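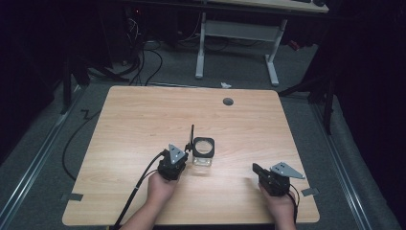
Harkstead, February

Household Skills, Unit 2: Jars and Lids
Notes for the evening group. Instructor: Philomena Owusu

A small glass jar with a screw lid is the practice piece for this unit. The lid on the clear one at the top of these notes is black, with an open center ring that leaves the glass showing inside. Two-part lids are also common in home canning, where a flat disk sits under a separate threaded band. Learn to tell the types apart before you buy replacements.

Setting up
Clear a space on the table wide enough for both forearms. Stand the jar between your hands and well back from the edge — a light jar tips easily. Cables and bags go to the side.

Closing
Wipe the rim with a dry cloth. Set the lid down flat and turn it backward until you feel the thread drop, then turn forward. If it binds in the first half turn, back it off and start over. Stop when it is snug. Most of the stuck lids people bring to Blair Kinnear's repair table were overtightened.

Opening
Hold the body of the jar low and grip the lid around its full edge. For a stuck lid, run warm water over the lid for 30 seconds, dry it, and try again. Do not pry with a knife. A chipped rim means the jar is finished for food storage.

Labels
Put the label on the side, never on the lid. Lids get swapped in the wash. Write the contents and the month.

For next time
Bring one jar from home with its own lid. Read handout 13, on drying and storing glass. Hanyu Duan has spare copies.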